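In defense of the mug tree

Quick one today, I have a bus in a bit and a sink full of dishes.

Against cabinets. That's the subject. Specifically, against keeping mugs in cabinets, which almost everyone I know does, and which I did too for 16 years without once asking why. You wash the mug. You dry the mug, or you say you will. You open a door over your head, shove two other mugs sideways, and wedge it in. Next morning you do it all in reverse, half asleep, and the one you want is at the back behind the soup mug and the free one from Braveck Credit Union with the handle that burns you.

Why? The mug is the thing in the kitchen that gets used the most. Mine gets used four times a day. The gravy boat gets used once a year and it lives in the same cabinet on the same shelf. Makes no sense. Things you touch daily should be out. Things you touch at Thanksgiving should be up high with the dust.

I know what the other side says. I read the comments on the last one of these (114 of them, thank you, most were even polite). Visual clutter. Clear counters. Calm. There was a whole spread in the Kasten catalog in February, a kitchen with nothing on any surface, not a kettle, not a sponge, one lemon. Very pretty. Where do they make toast? Somebody has to get the toaster out and put the toaster back, every day, crumbs and all. That's labor. It's hidden labor and it's being sold to you as peace.

A clear counter costs something. Say I open that cabinet four times a day. More than 1000 times a year, easy, for a cup. I'm not going to pretend that's a hardship. It's a small dumb annoyance and I get to fix it, so I fixed it.

What I fixed it with was a mug tree. Yes, like your grandmother had. Mine did too, next to the bread box, with brown mugs on it that nobody liked and everybody drank from. Somewhere along the way the mug tree turned into a joke, same as the spice rack on the wall and the paper towel holder that stands up. Too country, too fussy. Then everybody ripped out their upper cabinets for open shelves, and put the mugs out on display anyway, only now in a row where they collect grease. Explain that one to me.

Objections, fast.

It takes up space. Sure. Footprint of a saucer, give or take. Less than the knife block, and half the knives in the block never come out.

It holds hardly any mugs. Good! This is my favorite part. We had a shelf and a half of mugs. Conference mugs, a Zilluro one from a job I left, two with chips, one that says Tustum Lake on it and I have never been to Tustum Lake. A cabinet will hold whatever you push in there. A stand has so many pegs and when they're full you're finished. You have to pick. I found picking hard, then kind of great. The rest went in a box and the box went to the thrift store and I couldn't tell you now what was in it.

They get dusty. Not if you drink out of them. If a mug on the tree has dust in it then it's the wrong mug for the tree.

It tips. OK, the cheap ones tip. I'll give you that. Load one side only and over it goes. Look for weight low down, a wide base, a good fat post. Hang the heavy mug low, put something across from it. This isn't engineering.

What I won't do is tell you to buy a special one. I've seen a metal thing with a marble foot that cost more than my kettle. Wood is fine. A post and some sticks. People have been whittling pegs for longer than there have been catalogs. 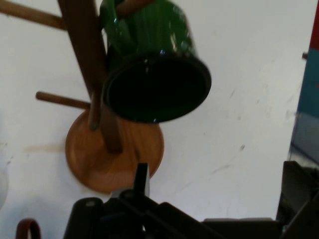 Wood on a counter also does something for a kitchen that I can't get the clear counter people to admit, it makes the place look like someone lives there. White tops especially. White shows every mark and it gets marks, no matter what the showroom told you, and a bare one just looks like a scuffed bare one. Put a round honey-brown base on it, a darker reddish post, a shiny green mug hanging with its mouth tipped down, and your eye goes to the green. The gray streaks and the scratches are still there. I've stopped minding ours. Marks are what a table gets for being a table.

And the hanging itself. Mouth down-ish, by the handle, never stacked. Stacking is how our two got chipped, I'm nearly sure. Stacked mugs also stick, the wet foot of one down in the rim of another, and you pull and they let go all at once and there goes your elbow into the door. On a peg the handle's already facing out. You grab it without looking. I have done it in the dark.

I try to keep these to 600 words and I've blown past it, so, the wider point, quickly. Keep the daily stuff where the hand goes. Mug by the kettle. Keys by the door. Scissors in the kitchen drawer and not in the "office," which is a chair. Put away the stuff you don't use, or better, get rid of it, and quit putting away the stuff you do. Half of what gets called tidying is moving a thing you'll need again in an hour.

Next time, dish racks, and why I leave mine out all week even when compnay comes. I expect letters.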